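Section 4. Teaching the cell to handle pairs

If you've gotten this far, your Plindberg arm is bolted down, the Flonex controller is talking to it, and you've run the empty-hand test in Section 3 without any faults. Good! Now comes the part I like best, where the arm starts doing returns work next to real people. I wrote this guide for the Cludent returns floor, but our Triệu site uses the same setup and the steps match.

Quick word before you start. A lot of you have been pairing footwear by hand for years and you're going to have opinions about how the arm does it. Please keep them coming. Most of what's in this section came out of somebody on the bench telling me I had it wrong.

4.1 Before you power up

1. Clear the mat completely. Tissue paper, tags, your coffee, all of it.
2. Smooth the mat with your palm, working out from the middle. Small ripples are fine. A fold you can pinch is too much.
3. Check that the E-stop is released and within reach of where you'll be standing (not where you were standing five minutes ago).
4. Turn the controller key to TEACH. The lamp goes from green to amber.

CAUTION: In TEACH the arm moves slowly, but it still moves. Keep your hands off the mat while the amber lamp is blinking. If you need to fix something, press HOLD first and wait for the lamp to go solid.

4.2 Setting out a pair

5. Put both shoes down with the heels toward the arm and the toes pointing away. Side by side, nearly touching, is how we want them to finish, so it's also how we teach it.
6. Don't fuss over getting them perfectly even. If one sits a bit closer to you than the other, leave it. We want the arm to learn from the way people really put shoes down.
7. On the tablet, pick the style family. Slides and slippers are family 2, and that one covers anything with an open heel.
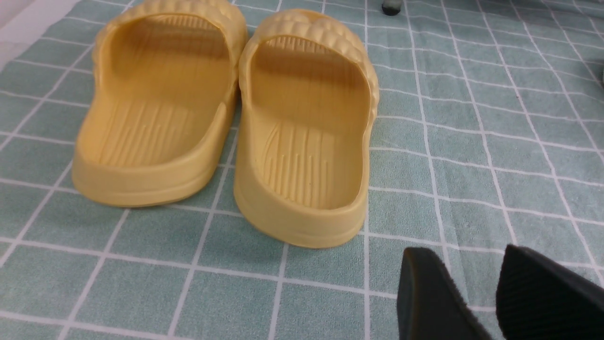
8. Press CAPTURE and wait for the beep. It takes a few seconds, and yes, it feels longer the first time.
9. Press PAIR CHECK. The tablet shows either MATCH or ASK ME.

Note: ASK ME is a perfectly good answer, and I'd much rather see it than a wrong match. When it comes up, look at the sizes yourself and tap the right choice. Your tap is saved, so the next shift gets the benefit of it.

4.3 Teaching the grip

10. Jog the arm until the open fingers are just off to one side of the pair and clear of both shoes.
11. Choose SOFT on the grip menu for anything molded or foam. SOFT holds the force down to 400 grams, which picks up a slide without leaving dents in it.
12. Bring the fingers in over the outer edge of the nearer shoe and press CLOSE.
13. Lift to 162 mm and hold. If the shoe swings or tips, set it down and take hold closer to its middle.
14. Put it back on the mat, press SAVE GRIP, and do the same with the other shoe.

CAUTION: Never catch a falling shoe. I know, it's pure reflex, I've done it too. Let it drop and press HOLD.

Note: Bumpy or ribbed surfaces can fool the slip sensor, so you may get a SLIP warning on a shoe that's sitting perfectly still in the fingers. Raise the slip limit by one step and try again. If you're up two steps and still getting warnings, stop there and send it to the setup desk with the style family in the subject line.

4.4 Switching to RUN, and who does what

15. Turn the key to RUN and step back behind the yellow line.
16. Watch the first ten pairs go through before you walk away.

So what changes for you? The arm takes over the reaching and the setting down, which were the parts wrecking everybody's shoulders. You keep inspection, the odd pairs, and every call on whether something can be resold. When we started the trial I figured one person could look after three cells. The bench crew tried it and told me almost 2 was the honest number once you count the ASK ME screens, so we staff it at one person to two cells and that's how it stays in this version.

You can also take a cell off RUN whenever you want. No sign-off needed, no form. Turn the key, write the time on the card by the controller, and carry on by hand until you've got it sorted. The hand bench stays set up for exactly that.

If your saved grips vanish after a restart, see 6.2. It's usually the memory card not pushed all the way in.

Section last updated 11th June.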